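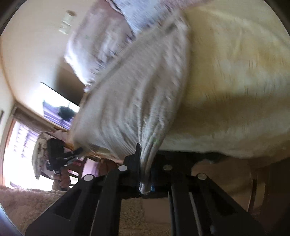
I get asked the same things about mending and altering clothes over and over, mostly by email and quite often while I'm buying onions, so I've finally put the answers in one place. I do alterations from my front room in Prarkwood, and I've been doing it long enough to have ruined most types of garment at least once. If your question isn't covered, drop me a line and I'll add it when I next have a quiet evening.

## Do I need to wash things before I bring them to you?

Yes please! Clean and dry, and ironed if it's the sort of thing you'd normally iron. Cotton and linen can shrink in the first few washes, so if I take up a pair of brand new linen trousers and you wash them afterwards, you may well be back in my front room looking cross. Wash them first, then we'll pin.

## How much hem can you let down?

Whatever's folded up inside, minus a little bit for me to turn under. Have a look before you come. School trousers are usually generous, shop curtains sometimes are, and jeans hardly ever. If there's nothing there to let down I can face the hem with a strip of another fabric on the inside, and it gives you nearly the whole depth back.

The old fold line is the thing to think about. On wool it mostly steams out. On dark cotton that's been washed lots of times it has usually faded to a pale stripe, and no amount of ironing will shift it. I've covered a few with ribbon or a row of topstitching, and Aisyah Liew had me put three rows of green on her skirt. It looked lovely and everybody thought it came like that.

## Can you mend a hole in a jumper?

Usually. Small holes in hand knits are my favourite job. Big holes at the elbow are better patched, and felted patches wear well. What I can't do is make a hole in very fine machine knit disappear completely. I can get it neat, and from across the room you won't see it, but you'll know it's there.

If it's a moth hole, put the jumper in a sealed bag and into the freezer for a good two weeks before it comes anywhere near my house. I have a lot of wool in here. I'm begging you.

## What sewing machine should I buy?

I wish I had a better answer to this. Buy a second-hand mechanical one that's been serviced, with a straight stitch, a zigzag and a buttonhole, and spend what's left on fabric. Mine is an old Anda that weighs as much as a small child and has never let me down. I did have a newer one with 304 stitches on it and I used 2 of them (fine, the ducks as well, once, on a bib).

Try before you buy if you can. Take your own scraps – something thick and something slippery – and have a go at both.

## Why does my thread keep bunching up underneath?

Nine times out of ten it's the top thread, even though the mess is on the bottom. Take it all out, lift the presser foot, and thread it again from the beginning. The foot needs to be up so the thread can drop between the tension discs. If that doesn't cure it, put a new needle in. When did you last change it? Exactly.

After that I'd clean under the needle plate. Gonzalo Lozano brought his machine round convinced it had died, and we pulled out a wad of fluff like a felt coaster.

## Is cheap thread really that bad?

It's fine for tacking. For anything that takes strain it snaps, and it sheds fluff all through the machine. I use Plindus for nearly everything and buy it in 3,000 metre cones for the colours I get through fastest, so white, black, navy and that murky grey that seems to match everything. You don't need cones at home unless you've got somewhere to stand them.

## How do I stop a fabric from fraying while I work on it?

Cut it last, handle it as little as you can, and zigzag the edges before you do anything else. For really bad frayers I cut a wider seam allowance than the pattern says and trim it back later. Pinking shears help with tightly woven cotton and don't do much for anything loose.

## Will you make me a wedding dress?

No, sorry. I'll happily take one in, put a bustle on it or shorten it, but I don't make them from scratch any more. Puspita Yusof over in Tanui does, and her work is beautiful. Ring her early. She books up by September for the following summer.

## Do you teach?

A bit. I have people round in the evening, starting at seven, two at a time because that's how many chairs fit. We do zips, hems, buttonholes, or whatever you're stuck on. Bring your own machine if you can carry it, as you'll learn more on the one you'll be using at home. It's £40 for the evening including tea and bits.

Sulastri Yeoh and Nadhirah Lubis came as complete beginners and they've now made more curtains than I have, so don't be shy about it.

## How long will my alterations take?

Trouser hems, normally within the week. Zips take longer, coat zips longer still, and linings are the slowest thing I do. Please tell me when you need it by, even if you think it's ages away – I'd much sooner know. December is always daft, so get party things to me in November if you possibly can.

## Can I have the offcuts back?

Of course, just say when you drop off. Otherwise they go in the patching box, and I'm always glad of denim.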